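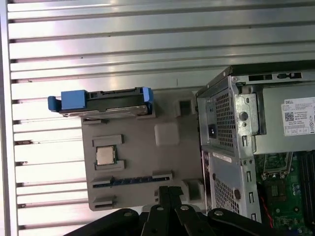 A hard drive in its caddy, resting on a grey plastic tray.

Week 2: Coalitions and the small party's problem
Notes by Lorcan Keogh, September 30, 2025

Last week we left our made-up parliament of 300 seats with no party holding a majority, and I promised we would pick it up from there. You'll remember the names (I do get fond of them): Pumow, Witier, Molefe and Jevell. Pumow is the largest, Witier comes second, and the other two are small but badly wanted by everybody.

Suppose Pumow and Molefe can reach a majority between them. Molefe brings only a handful of members, yet without them the government falls, and so they can ask for a good deal - a ministry, perhaps, or a change in the voting system. This is what we mean by pivotal power, and please do use the term in your essays, as it saves a lot of words!

Now for the harder part. A small party that goes into government has to vote for things its own supporters dislike, and it tends to get the blame when they go wrong. Some small parties prefer to stay outside and support the government only on the budget and on confidence votes. We call that confidence and supply. Have a think about which you would choose if you were leading Jevell, and why your members might disagree with you.

For the October seminar, please read chapter 5 and bring one page (200 words is plenty) on how a coalition agreement can be enforced when there is no court to enforce it. Those of you presenting, do talk to each other first - last year we had the same talk twice.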